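Home | Modules | Timetable | Handouts | Staff

Household Organisation, Unit 5: Sorting Cutlery and Small Utensils
Notes by Angharad James. Practical led by Eduardo Macaraeg.

5.1 Purpose of the unit
Unit 4 dealt with fixed drawer dividers. This unit deals with open bins that can be lifted out, carried to the table and put back. The same method serves a shared kitchen, a canteen counter or a small flat.

5.2 Terms
Class: a group of items stored together.
Home: the bin or tray given to one class.
Stray: an item that is out on the work surface and has not yet been given a home.
Mixed bin: a bin holding more than one class. Allowed only as a last resort, and labelled as such.

5.3 Choosing the classes
Classes may be set by use (eating, serving, cooking), by material or by length. Sorting by use is the default in this course. Sorting by material is quicker to teach but separates items that are wanted together at the table. Length matters mainly for chopsticks, spatulas and long spoons, which will not lie flat in a short bin and should be measured first.

The Janssen method starts from the largest class. The Lesta method starts from the class used most often. Either may be used in the assessment, but state which.

5.4 Choosing the bins
Tinted plastic hides marks and scratches but changes the apparent colour of the contents. Pale wood can look darker through it, so check from above before recording a class. Handle cutouts make a bin easy to lift. They also leave an opening in the wall, and thin items can slip through if the bin is tilted. Carry level, with both hands.

5.5 Procedure
Clear and wipe the surface. Set out the bins with a hand's width between them. Place one item of each class in its bin as a marker. Work through the strays one at a time, comparing each with the markers before putting it down.

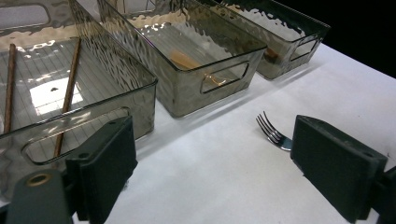
If a stray matches no marker, leave it on the table until the rest are done. Do not open a new class for a single item unless more of the same are expected. Forks and spoons may share a home where space is short – knives may not.

5.6 Practical
Each pair sorts a set of 40 items into the bins provided. Time allowed is 21 minutes, including labelling. Record the classes chosen, the number of strays left at the end and any item moved more than 2 times.

Reading: course pack, section on drawers and trays.

Contact the module office | Copyright Angharad James | Back to top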